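Werkstatt-Tipps: Greifplanung für zwei Arme am Küchentisch

Kollisionsmodell zuerst
Vor dem ersten Lauf in Praltik die Tischebene als feste Geometrie eintragen und 5 mm nach oben versetzen. Der Planer rechnet sonst Bahnen, bei denen die Fingerspitzen auf der Platte schleifen. Vorhänge und Spannseile als Sperrvolumen anlegen, nicht aus der Punktwolke übernehmen.

Schüsseln am Griff fassen
Bei Schüsseln mit seitlichen Laschen liefert der Griffschätzer oft Kandidaten auf der gewölbten Außenwand. Diese verwerfen und die Suche auf den Bereich knapp unter dem Rand begrenzen. Matte, hellgraue Oberflächen brauchen meist eine längere Belichtung.

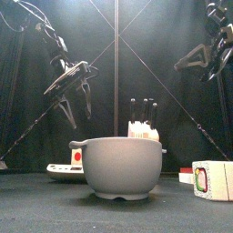 Messerblöcke gehören grundsätzlich ins Sperrvolumen, samt Griffen und einem Zuschlag von 50 mm. Stehen sie dicht hinter dem Zielobjekt, verschmilzt die Segmentierung beides gern zu einem Körper. Abhilfe: Tiefenschwelle in Calado von Hand setzen und die Maske vor dem Planen kontrollieren.

Zwei Arme, ein Zeitplan
Beide Arme in derselben Planungsinstanz führen. Getrennte Instanzen kennen die Bahn des Partners nicht. Regeltakt 200 Hz, Wartezeit beim Übergeben vier Takte. Wer Useck als Treiber verwendet, stellt die Zeitstempel auf die Systemuhr um.

Protokolle
Punesent überschreibt alte Läufe ohne Rückfrage. Ausgabeordner pro Lauf neu benennen.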